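Bench notes: small bevel gears and the plates they sit on

A bevel gear turns a drive through an angle. That much is in every school textbook, and most people who own a cordless drill, a hand whisk or a sewing machine own several of them without having seen one. The parts are small, cheap and dull to look at until they wear, and then they make a noise out of all proportion to their size.

The Brandedia training set, sold to colleges and evening classes, is built to show how such a drive goes together. It reduces the job to a plate, short pins and gears, all loose, all handled on a plain dark mat. We spent a Tuesday with one at the Skerngate workshop, after a reader asked whether sets of this type teach anything that a drawing does not.
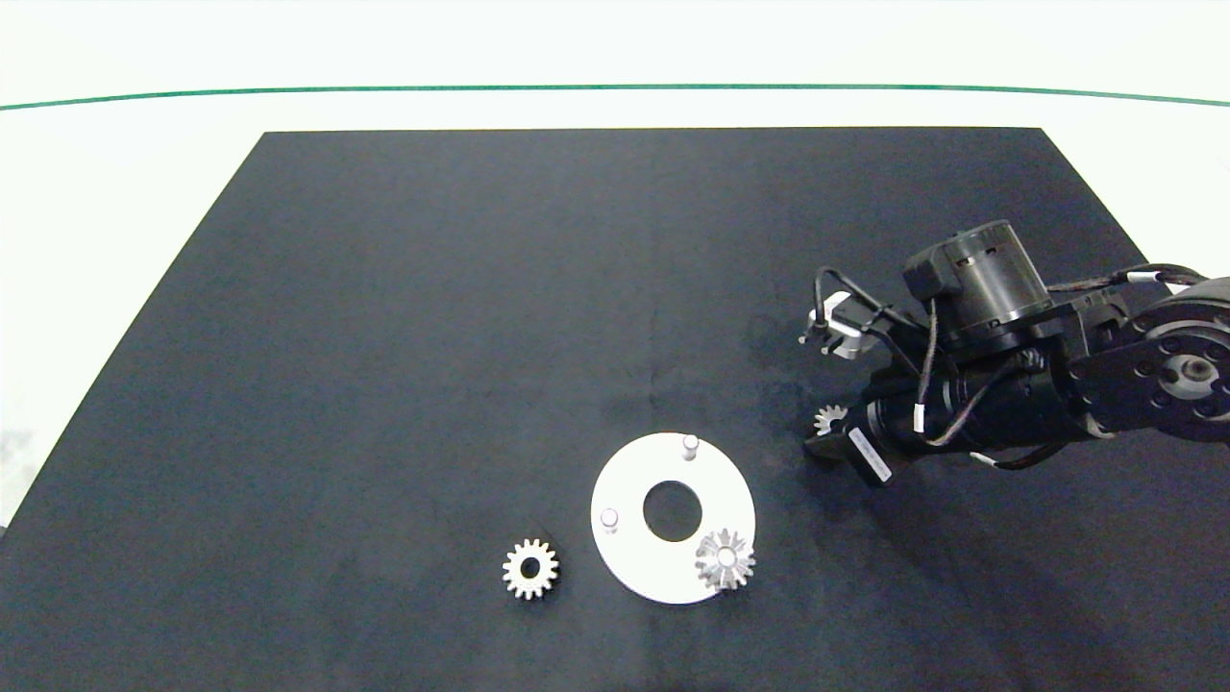
White plate with two upright pegs; one bevel gear rests over the edge at lower right.

The plate is the part to look at first. It is shaped like a large washer, and the pegs give each gear its position. A gear fitted to a peg has only one freedom left, which is to turn. Everything else about the mesh is settled by where the pegs were put, and no amount of care at assembly will correct a peg that leans.

Fit is the second matter. The bore should pass down the peg under the gear's own weight, with no rocking once it is home. If it needs pushing, stop and look for a burr. Forcing a tight gear will raise metal at the mouth of the bore, and it will be tighter still next time. Our set had done over 222 fittings by the log in its lid, and 5 of its gears had been replaced.

Orientation catches beginners out. A bevel gear is a slice of a cone — it has a large end and a small end, and two of them will mesh properly only when the points of both cones meet. Set one upside down and the teeth may still touch, but they will touch at the corners.
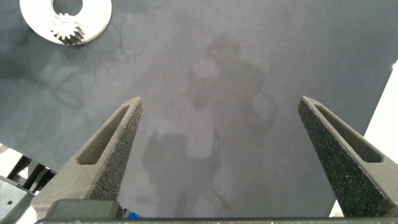
A small gear on the white disc, just below the hole.

A dark, matt surface earns its place on the bench. Small bright parts show up well against it, and a dropped gear does not bounce far. Wipe it often. Grit picked up from a mat travels into the teeth, and the teeth are where it does harm.

The Vondráček handbook, supplied with the set as sheet 407, asks for a dry assembly first and grease only after the gears have been turned by hand through a full revolution. We agree with the order. Grease hides tight spots that a dry gear will let you feel.

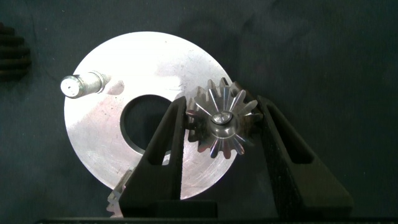
Steel bevel gear at the edge of the metal disc. Scuffs and circular machining marks show on the disc face.

Scuffs on a flat face are seldom worth worrying over. Marks on the tooth flanks are another matter. Hold the gear under a lamp and turn it slowly: an even shine along each flank is what you want, and a bright patch at one end only means the gear is sitting too high or too low. A thin shim underneath will usually cure it.

Spare gears are listed by Juramgate as item 71, in bags, without pins.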